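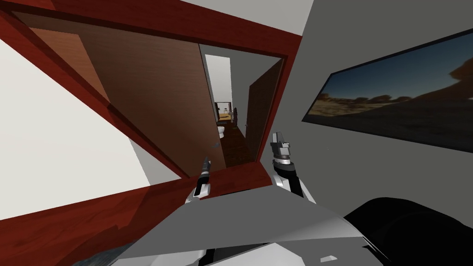 Amura Door Closer, Size 2: Review After One Heating Season

The Amura is a surface-mounted hydraulic closer for interior doors. I bought two, one for the door between the hall and the utility room and one for the door to the basement stairs. Both are solid wood slabs on three hinges. The first went up in November.

Mounting

The body fastens with four screws and the arm with two. The paper template is printed at true scale; I checked it against a steel rule before drilling. Screw holes line up. The supplied wood screws are soft, and one head stripped under a hand driver, so I replaced the whole set with hardened ones of the same gauge. Pilot holes are required in hardwood casing. The instructions give a bit size for metal frames only.

Left- and right-hand doors use the same body. Parallel-arm mounting needs a bracket, sold separately, and the box does not say so.

Adjustment

There are two valves, one for sweep and one for latch. Both respond within an eighth of a turn. The sweep valve has no stop and can be backed out far enough to leak. Fedir Panasiuk, who fitted the same model in a rental unit, lost a closer that way and had to buy another. Spring power is fixed.

I set the sweep at six seconds from 90 degrees. In a cold utility room this stretched to nine by January — the oil thickens — and I reset it once. The latch valve needed no change.

Wear

A cheap contact counter on the hall door read 3,686 cycles at the time of writing. The basement door read 1,037. Neither body shows oil at the seals. The arm joint on the hall door developed a click at 579 cycles, which a drop of light grease removed. It has not come back.

The painted finish chips at the arm screw. The plastic cover stays on but rattles if the door is slammed against the spring.

Compared with the Skuvholm

The Skuvholm closer I used before has a backcheck valve, which the Amura lacks. On a door that can hit a wall, backcheck matters. Mine have floor stops, so I have not missed it. The Skuvholm is also longer and looks heavy on a narrow top rail.

Verdict

Suitable for interior doors of ordinary width, out of the wind. Replace the screws and do not open the sweep valve more than two turns.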